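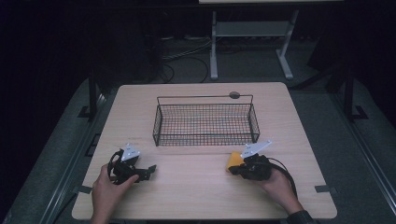
Gritier hand-held pair, right jaws on the yellow piece, wire basket at the far end of the table

Gritier Hand-Held Grippers (sold as a pair)
Item 274. Usually ships in December.

I get asked every week if a machine can tidy a kitchen yet. Short answer - sort of, on a good day, if you don't move the basket! I've been selling the Gritier pair for 2 years now and I still love them, but please buy them for teaching chores and not for getting out of them. You hold one in each hand, you do the job yourself, and the recording goes off to train the arm.

Our own practice chore is putting small stuff in a basket. Sounds like nothing, right? After 40 tries by hand, our arm managed it 29 times, and folding a dish towel is still a mess (I gave up and folded it myself).

The finger pads are the part that takes a beating. Expect scuffs on the top edges with regular use, and order a spare set of pads while you're at it.

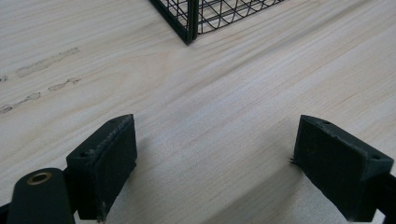 Mavis Calloway wrote in to say she'd trust an arm with her shop's sorting bins tomorrow, but wouldn't let one near the dishes for years. Bins stay put, she says, and dishes never do.

I'm with her on the dishes. For bins and baskets, though, I'd start now - just keep the first job small and boring.

In the box: two grippers, cables, one set of pads. The Timeck wall mount is sold separately.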